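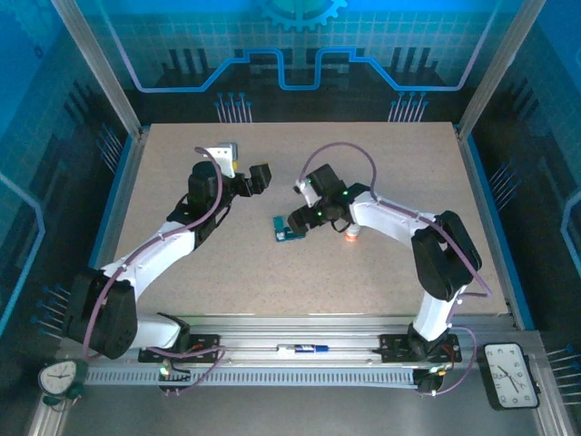 Has anyone here bought the Podiden two-arm bench kit from Zelleo, and would you buy it again? I teach an after-school electronics club and I've been saving up for something the kids can program to pick things up and pass them from side to side. One arm I could manage with a cheaper kit, but it's the handing over that gets them excited (me too!). What I like so far is that both arms are fixed to one aluminum rail along the front of the table, so they should stay in the same place relative to each other when the whole thing gets bumped. What I can't work out is how much fuss the cables are. The purple ones go up in a big loop over each arm, and I keep picturing one snagging on a gripper right in the middle of a demo. Also, is the software OK for total beginners? Mine are mostly 10 and up. I have room for the full enclosure but not a lot of room around it.

Posted by railsplitter_club, Friday, May 20, 2022

solderfumes

I've had mine since April and yes, I'd buy it again tomorrow. I run it in my garage, mostly sorting little parts into trays, and I still grin every time the second arm reaches over and takes something from the first one.

Cables first. The loops look silly but leave them big. I tied mine down flat the first weekend to make it neat, and the wrist pulled tight whenever it turned all the way over. I put the slack back and haven't had a snag since. Do use the gray slotted tray along the rail for everything that runs sideways. It's the best small thing in the kit and the manual gives it one line.

The rail is as good as you hope. You line the arms up once, run the calibration (there are 9 touch points per arm, go slowly on these), and then leave the mounting plates alone. If you loosen a plate you have to do the calibration over. I found that out at eleven at night.

Things I'd warn you about:

The fingers it comes with are fine for blocks and small boards but slippery on anything round. I stuck thin rubber on mine and it's much better.

Start with the speed at the lowest setting. Both arms can reach the middle of the table, and the software will only keep them apart if you turn on "shared zone" in the settings. It comes turned off!! No idea why.

Budget for the printed manual if your kids like paper. It's 191 pages and the PDF is a pain to scroll on a phone.

For beginners, the block editor is great. You move the arm by hand, press save, move it again, press save, and that's already a program. My neighbor's kids had it stacking things before lunch.

bench_otter

Get it, it's fun. We have the older Isaksson one at work and the Podiden is way quieter.

marlowe_tinkers

Agree with most of what solderfumes wrote, but I'd add a word about space, as you mentioned it. The enclosure takes a deeper table than the Zelleo page suggests, and you'll want to get at the back for the power plug. I left 8 inches behind mine and I wish I'd left more.

I tried the Brandano kit before this one. It has a nicer case and the arms feel a bit stiffer, but there's no block editor, so for a club I'd go with the Podiden and not look back. One tip for teaching with it: let two kids program one arm each and then make them agree on where the handover happens. Ours argued over it for a whole afternoon and loved every minute. Keep a marker within reach too, for putting little crosses on the tabletop at the pickup spots. Dry erase wiped off ours fine, but try a corner first.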